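Dradia Gripper Comparison: Interim Report to the Laryea Fund
Reporting period ending 1 May 2022

Purpose of the award

The Laryea Fund supports the Condton laboratory in comparing end effectors for the handling of small household and office items. The award covers two grippers, one arm and the staff time needed to run both under the same conditions. This report covers work completed since December.

Work completed

The parallel-jaw gripper was tested first, as it was already calibrated. The multi-fingered gripper was mounted after the wrist adapter had been remade; the first adapter allowed a small rotation under load and was rejected. Both grippers are now driven through the Rarkine controller with the same speed limits.

The laboratory has logged 1238 grasp attempts to date, of which 386 used the multi-fingered gripper. The imbalance reflects the delay in mounting and will be corrected in the next period. Attempts are scored as held, dropped or missed, and a second member of staff reviews any attempt on which the operator was unsure.

Preliminary findings

The parallel-jaw gripper remains faster on markers lying flat and well apart. Its performance falls off when markers touch or lie at an angle to one another. The multi-fingered gripper is slower to close but recovers more often from a poor approach, particularly with short or rounded items. It also requires more frequent recalibration, and its cable routing limits wrist rotation in one direction. 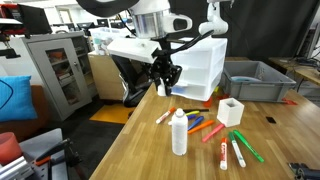 Layouts for the second gripper are kept deliberately cluttered, with markers, small containers and drawers within reach of the arm. Operators reset the table between runs from a printed plan, although small differences in placement remain and are recorded in the log.

Expenditure and next steps

Spending is within budget. The laboratory requests permission to move up to 12 percent of the equipment line to replacement fingertips, which have worn faster than planned. A further 40 layouts will be run with each gripper before the final report.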